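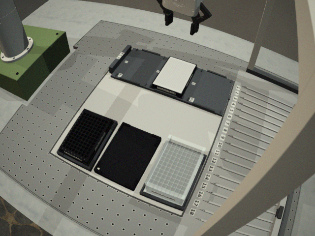 The detective sergeant who looks after rural crime in the Bulgate area has asked me not to use her name, partly because she still goes out in plain clothes and partly, she says, because her mother would cut the page out and show it to the whole street. We met in the back room of the police station at Jitedton one wet morning in November, and she had made a pot of tea before I'd got my coat off.

I had come to ask about farm machinery, and in particular about the satellite guidance units that have been going missing from tractors up and down the valley. She had been working on it for nine months by the time the arrests came, and she was happy to talk about the work itself, so long as we stayed well away from anything that might matter at the trial.

"People hear 'tractor parts' and they think of a lad with a spanner," she said, pouring. "These are little domes that sit on the cab roof, and a screen inside. You can have the pair of them off in a few minutes if you've done it before. And then the farmer comes out at five in the morning in the middle of harvest and he can't work. That's what gets me. It isn't the box on the roof, it's the fortnight he loses waiting for another one."

By the end of the summer her team had recorded 154 thefts. At first they were treated as separate jobs, written up by whichever officer happened to be on duty, and it was only when she sat down with a big paper map and a packet of coloured pins (she is, she admits, very fond of stationery) that she began to see how they followed the main road out through Bai and back again.

"I had it up on the dining room wall. My husband was very good about it. We ate our tea in front of that map for weeks, and one evening I put my fork down and said, they're all within a mile of a lay-by. And he said, well, where else would you park?"

So the team began to watch lay-bys. She laughed when I asked whether this was exciting. It was cold, she told me, and it mostly involved flasks and not being able to have the heater on. Officers took it in turns through the night, and for the first 400 hours of it they saw foxes, courting couples and one man who had pulled over to practise the trombone.

What changed things was a telephone call from a farmer's wife, who had noticed the same grey van twice in one week and had written the number on the back of a feed bill. "She nearly didn't ring," the sergeant said. "She thought she'd be wasting our time. I went round afterwards with a cake, and I told her, please, waste our time. I would so much rather have a call about a van that turns out to be the plumber."

The van led, after a good deal more sitting about, to a rented unit on the Rultel trading estate. Officers went in shortly before six in the morning. Three men were arrested there and a fourth was picked up later at a house in Jitedton, and all four have since been charged. She wouldn't be drawn on what they may or may not have done, and I didn't press her.

She was freer about what was on the shelves, as it has already been read out in court: 804 items, among them guidance screens, receivers, cables and a surprising number of quad bike keys. Every piece had to be photographed, bagged and matched to an owner where that could be managed, and the job took up most of the autumn.

"The matching is the nice bit," she said. "I drove one of the screens back myself, to an old boy up past Bai. He'd scratched his initials on the underneath with a nail, and he was that pleased with himself for having done it. He told me three times."

I asked what she would like readers to do, and she had plainly been waiting for this. Mark your kit, she said, with a postcode or a forensic pen or, yes, a nail. Write the serial numbers down and keep them in the house. Take the screen indoors at night if it will come off, and put the PIN on if it has one – she has met a great many that were still set to four noughts.

The map has come down from the dining room now, though the pinholes are still there and there is talk of wallpaper. She has another one up at the station, with only a handful of pins in it so far, all of them blue. Blue is for stolen sheep.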